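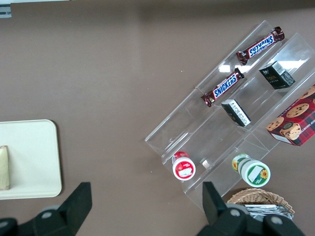
Teaching a shelf-restocking task by hand guiding and by remote control
Project report, Robotics Laboratory module
Puspita Rahman
Submitted 9 December 2022

1. Introduction

Small shops restock their counter displays by hand, many times a day. The work is simple for a person and awkward for a robot: the goods differ in size and stiffness, the display is often made of clear plastic, and the layout changes whenever a new product comes in. Writing a fixed program for each layout is not practical. The alternative examined in this project is to show the robot the task and let it learn a policy from the recorded demonstrations.

Two ways of showing the task were compared. In the first, called hand guiding in this report, the operator holds the arm and moves it through the task while the joints are set to a low stiffness. In the second, called remote control, the operator sits at a separate desk and drives the arm with a small leader arm, watching the picture from the wrist camera. The question was which method gives the more useful demonstrations for a given amount of operator time.

2. Equipment

The arm and its two-finger gripper were supplied through the Andrade teaching laboratory. The gripper fingers are black wedge-shaped jaws. A small camera is mounted at the wrist so that both fingers stay in view at the bottom of the picture, with the working area above them. No overhead camera was used. This was a deliberate limit, as the earlier group had found that their policy relied almost wholly on the overhead view and failed when the table was moved.

Recording was done with Dronisar, the laboratory's logging program, which stores joint positions, gripper opening and camera pictures against a common clock. Training was done with Jeltimel, a package written by a former student. Both were used without changes apart from one correction to the gripper scaling, described in section 5.

3. The task

The display is a clear acrylic stand with stepped troughs, set diagonally on a matt brown table. The goods were chosen to give a spread of shapes: Snickers bars, small black boxes, a tartan-patterned box of chocolate chip biscuits and round jars. A wicker basket with foil packets stands at the near side of the table and an off-white tray lies to the left.

The robot has to pick one item from the tray, carry it over the stand, and set it down in a named trough without moving what is already there. An attempt counts as a success if the item stays in the trough after the gripper has let go and no other item has been pushed out. Items that lean against a divider are accepted.

The stand was kept at a slant to the table on purpose. With the troughs square to the arm's base, the operator tends to work along one axis at a time, and the learned motion then breaks down when the stand is turned even a little.

4. Method

4.1 Hand guiding

The operator stood beside the arm and held it by the wrist housing. Opening and closing the gripper was done with a foot pedal. The first demonstrations were discarded, as the operator's sleeve came into the camera picture at the moment of release. From then on the arm was held from behind the wrist and the pictures were clear.

Hand guiding feels natural, but the recorded paths contain small corrections which come from the weight of the operator's hand and not from the task. These were smoothed with a short filter before training. Heavier smoothing was tried and dropped – it rounded off the final downward move into the trough, so that items were released too high.

4.2 Remote control

The leader arm has the same joint layout as the working arm at a smaller scale. The operator saw only the wrist picture on a screen, the same view that the policy would later receive. If the operator could not judge the distance to a divider from that view, the policy was unlikely to manage it either.

The main difficulty was depth. The edges of the clear plastic show up mostly as faint highlights and reflections of the ceiling lights, and the front lip of a trough can be hard to find. The operator learned to use the goods as a guide, lining up the held item with the wrapper or label of its neighbour before going down.

4.3 Data set

After discarding faulty recordings, 26 demonstrations were kept for each method. One person gave all of them, so differences between operators do not enter the comparison. The start position of the item on the tray was changed between demonstrations. The position of the stand was changed between sessions only.

5. Training and correction of the gripper signal

One policy was trained on each set with the same settings. The first remote control policy would not close fully on thin items. The cause was found in the log: the leader gripper reported its opening on a different scale from the working gripper, and Dronisar stored the leader value. The recordings were converted and the policy was trained again. The hand-guided set was not affected.

6. Results

Each policy was given seven attempts with the stand in a position used during recording. The hand-guided policy succeeded in two and the remote control policy in six.

The hand-guided policy failed mostly at release. It reached the correct trough but opened the gripper while the item was still touching a divider, and the item tipped forward. In hand guiding the operator looks at the stand directly, from the side, and may release on the strength of something the wrist camera cannot see. The policy then has no cue to learn from.

The single remote control failure was with a jar. The fingers met it above its widest part and it slid out during lifting.

Recording by remote control was slower, mainly in the last part of the motion over the stand. No full timing was made, so the question of operator time in section 1 is answered only in part.

7. Limits and further work

The number of attempts is small and the results should be read as a guide only. Lighting was not varied. With clear plastic this matters, and a repeat with the blinds open is planned for June, when the Grudcombe bench is free.

A mixed set, with hand guiding for the reach and remote control for the placing, was recorded but has not been trained. The recordings are stored with the project files, together with the gripper conversion script.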